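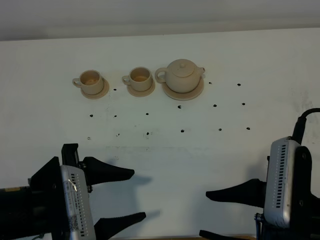

Talk for the Gomcombe tableware evening, April 16, 2020
Tea for two: buying, setting out and looking after a small tea set

(Wait for the chairs to settle. Water on the lectern. Start slowly, I always rush the first page.)

Good evening, everyone, and thank you so much for giving up your evening to listen to somebody talk about teapots. I have been looking forward to this for weeks, and I've cut my notes down twice, so if I seem to skip over your favorite subject, please catch me afterward, because I would love to talk about it and I probably have three pages on it at home.

I want to begin with the small set, the tea set for two. Two cups, two saucers, a pot, and something for the pot to sit on. When I first started collecting I walked straight past these. I wanted the big services, the ones with the cake plates and the slop bowl and the sugar tongs, and I bought one, too, at the Platville house sale, a 16-piece service that I carried home on my lap on the bus. I have used all of it together twice. The little set gets used every afternoon.

(Pause here. Somebody usually has a big service story. Let them tell it, but only one.)

Let's look at the set on the screen, which is a nice plain one to learn from. It's beige all over, a sandy kind of color, and there is no pattern to distract you, so you end up looking at the shapes, and I think that's a very good way to train your eye. The cups are small and round. The pot is squat and rounded, with a looped handle and a short spout, and a domed lid with a little knob. I'm terribly fond of a squat pot. A tall one always makes me feel I ought to sit up straighter.

Notice the saucer under the teapot, wider than the ones under the cups. Now, a lot of people don't bother with anything under the pot, and they put it straight down on the tablecloth, and then they come to me and ask how to get a brown ring out of linen. (Soak it, is the answer, and do it that same evening.) A wide saucer or a small plate catches the drip that runs down from the spout, and you have a drip with nearly every pot ever made, whatever the seller tells you. If your set came without one, a dessert plate in a similar color will do very nicely.

The finish is the other thing I'd like you to think about. These pieces look unglazed, and I say "look" on purpose, because you cannot always tell from across a room, or from a picture in a catalog. Plenty of matte pottery has a glaze on it that simply isn't shiny. So when you're in a shop, ask. It makes a real difference to how you wash the thing. Truly unglazed clay can hold on to smells, and if you use a flowery dish soap on it you may be tasting that soap until August. Hot water and a soft cloth are what I use, and then I leave the lid off overnight so the inside can dry.

(Hand around the Brolo cup and the Giáp cup now. Start one on each side of the room. Remind people to use both hands.)

While those are going around, I'll tell you what you're holding. One is from Brolo, the pottery I visited on my summer trip, and the other is from Giáp, and I'd like you to close your eyes and run a thumb along the rim of each. One of them is quite a bit rougher. I won't say which I prefer until you've had a turn with both. Give a thought to the handle, too. Can you get a finger through it comfortably? Does it still feel balanced when you tip the cup? I once bought a lovely cup that I had to pinch like a postage stamp, and it has been holding paper clips ever since.

Now, setting out. Back to the screen for a minute. The two cups are side by side with their handles to the left, and the pot is at the right-hand end with its spout pointing away from the cups. For a shelf or a display I think a line like that is very pleasing. Everything is roughly level, the handles agree with each other, and your eye goes along it the way it goes along a sentence.

For actually drinking tea I'd move things a bit. I turn the cup handles toward whoever is going to be drinking, so to the right for most of us, and to the left for my left-handed guests, who notice it and are always so pleased. The pot goes nearest the person pouring, handle toward their hand, and I keep the spout from pointing at anybody. My grandmother thought that was rude, and I've kept it up for her sake.

A plain white surface is a kind thing to put under beige pottery, by the way. I used a dark green cloth for years because I thought it was elegant, and it made everything on it look a little like oatmeal. On white you can see the warmth in the clay.

(Check the clock. If it's running late, leave out the part on boxes.)

A word about storing. Please don't stack your cups. I know the cupboard is small, mine is too, but handles knock and rims chip, and a chip in matte pottery shows up badly. Saucers you can stack, with a circle of felt or a paper napkin between them. Keep the lid upside down in the mouth of the pot with a bit of tissue around it, and if you're moving house, wrap the lid on its own. And do keep the box, if it came in one.

What should you pay? I set myself a limit of 100 dollars for a set for two, and I've broken that limit one time, and I'm not sorry. Look for hairline cracks at the base of the handle first, then inside the spout, then under the lid where it sits. Fill the pot with water if the seller will let you, and pour. A slow, fat dribble is a bad sign. You want it to come out cleanly and stop when you stop.

(Collect the cups. Count on someone wanting to know about tea stains. Baking soda on a damp cloth for glazed cups, small circles, rinse well.)

Now I'll put the kettle on at the back, and while it boils I'd love to hear your questions, and which of the two cups you would have taken home.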